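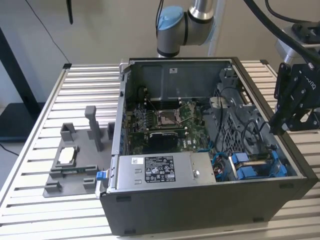 What Lives Inside a Computer?

by Ailbhe Quinlan

Have you ever looked at a big desktop computer, the kind that stands under a desk and hums to itself, and wondered what on earth it keeps in there? I used to think it must be stuffed full from top to bottom. Then one afternoon my aunt took the side off hers and let me look, and I was amazed at how much of it was air! There were parts, of course, and plenty of wires, but there were also gaps you could have parked a toy car in.

The big box is called a case, or sometimes a tower, because it usually stands up tall. When people want to work on one they lay it down on its side and take off the side panel, and then everything inside faces up at you like the toppings on a pizza.

The Motherboard

The green board in the middle is the motherboard. It has a funny name, but it is a good one, because all the other parts plug into it or send their wires to it. If you look closely at a motherboard you'll see lots of tiny chips and little white connectors. Thin lines of copper run through the board too, and they carry electricity from one part to the next, a bit like the streets in a town. (My little cousin once spent a whole rainy morning driving an ant made of modeling clay along an old one.)

The Socket

Near the middle of our green board is a socket with its metal frame and lever lifted open. A socket is a seat for the processor, and the processor is the part that does the computer's thinking. This seat is empty, so you can see the silver part where the processor touches the board. When a processor goes in, it has to be set down very gently and facing the right way, and then the lever comes down to hold it snug.

The Memory Slots

Close to the socket are the long, dark memory slots. Memory is where a computer keeps the things it is busy with right now. Think of your desk at school. Your open book and your pencil are on top of it, where you can grab them fast, and when you go home you clear it all away. Memory gets cleared too, every time the computer is switched off.

The Power Supply

The silver metal box is the power supply. Electricity from the wall is too strong for the small parts, so the power supply changes it into a gentler kind and shares it out through cables. Please remember that you should never, ever open a power supply, even one that has been unplugged, as it can hold on to electricity for a good long while.

The Drives

Drives are for keeping things, such as your photos, your stories and your saved games. They remember everything even when the power is off. In this computer there are blue plastic carriers in a bay at one corner. A carrier is a sort of tray for a drive, so it can slide in and out like a drawer.

Something to Try

Ask a grown-up if there is an old computer that no one needs anymore, and see if they will unplug it and take off the side for you. Bring some paper and draw a map of what you find. Can you spot the motherboard? Which wires go where? Color each part differently, and leave room for the ones you can't name yet, so you can look them up later.

More to Read
Why Do Computers Get Warm?
How a Keyboard Knows Which Key You Pressed
What Is a Byte?
Gráinne Hegarty's Big Page of Plugs and Sockets

Search this site Enter a word Go

Contact us | © Zekero Kids | Back to top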